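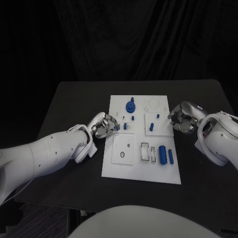
What is an open day at a robot workshop good for? It lets ordinary people judge the speed of these machines with their own eyes, and that speed is usually lower than the advertising.

I went to the one of Hakala in Kunthorpe in February. The task was a board with blue pegs and cylinders, a thing my niece would finish before her tea. I stayed for 2 hours and I was not bored. 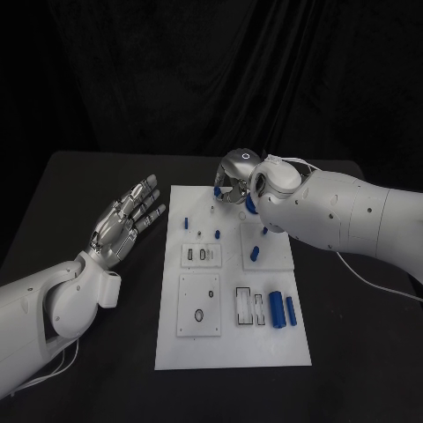 My opinion is that companies should show more of this slow work. A film with music teaches us nothing – a small peg and a hand that must find it teach a lot. The man next to me wanted to see dancing. I did not. I would only ask for more chairs, and for a person who explains the task in simple words at the start.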